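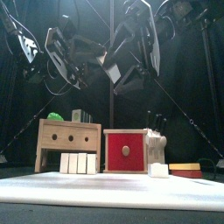

Storage and Use, handout 4: the small shelf
Tutor: Rasmus Juška

Before the seminar, read Drindden's chapter on low furniture. Read it with suspicion. Drindden claims that any raised box doubles what a table can hold, and the proof offered is one survey of 30 households, 2 of which later dropped out.

Points to argue over:

A light wooden shelf with three round holes in its front panel looks purposeful. Is it? Holes of different sizes suggest different uses, but a maker may simply have liked them.

Short legs leave open space underneath. Hiken calls this "free storage". Who reaches into it, and how often?

Mathew wants every surface kept clear. I doubt Mathew cooks.

Written task: 400 words on one shelf you use yourself. Measure it first. Due 10th November.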